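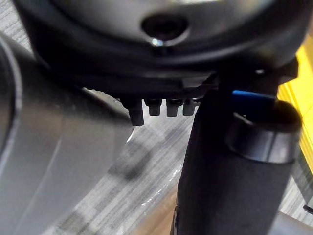
Gripper and striped carpet, Monday morning. Thread on my weekend in Brurkamlow follows.

1/ Posted 13/01/2020, so the tourist office has had time to dry out. Brurkamlow sits where the river gives up and becomes mud. The leaflet calls this "estuary charm". I went for two nights with Keegan Boychuk, who had a voucher.

2/ First stop, the old customs house. Built to tax herring, now a museum about the taxing of herring. 16 steps up to the door, then a sign saying please use the side entrance.

3/ Our guide was Josée Lavoie and she was superb. Forty minutes on a smuggler who hid brandy in a pulpit. The vicar apparently preached very well that year.

4/ Lunch at Farnari on the quay. Chowder, bread, more chowder. Keegan asked if there was a salad and was given a lemon.
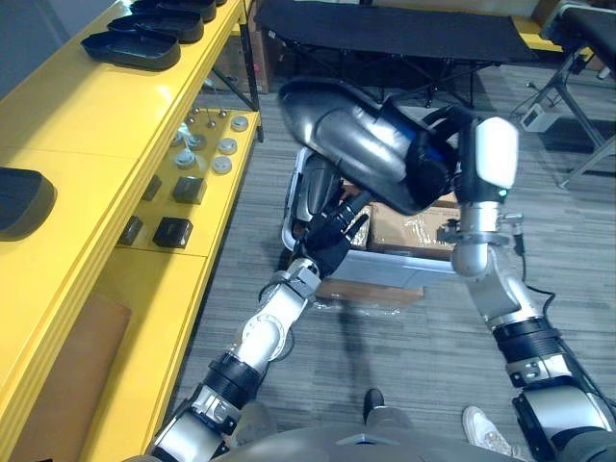
5/ THE LIGHTHOUSE WALK
Nearly 200 feet of climbing, all of it in the last bit. The path is signposted at the start and then trusts you. We met a couple coming down who said "worth it" in the voice people use about dentists.

6/ At the top you get the whole bay, the islands and the back of the supermarket. The lighthouse itself has been shut since November for painting. It is still the old colour.

7/ Bus 84 back to town runs hourly, except during the hour we wanted it. Very good shelter though. I've read all of the notices, and if anyone wants a piano, Colton Arsenault has one going and you must collect.

8/ Would I go back? Yes, in June, with different shoes. The ferry to the seal colony starts again then and Josée says to sit on the left.

9/ Several of you asking about the hotel. It was fine. The bath was enormous and the hot water was enough for a small one.

10/ Keegan would like it known that he ate the lemon.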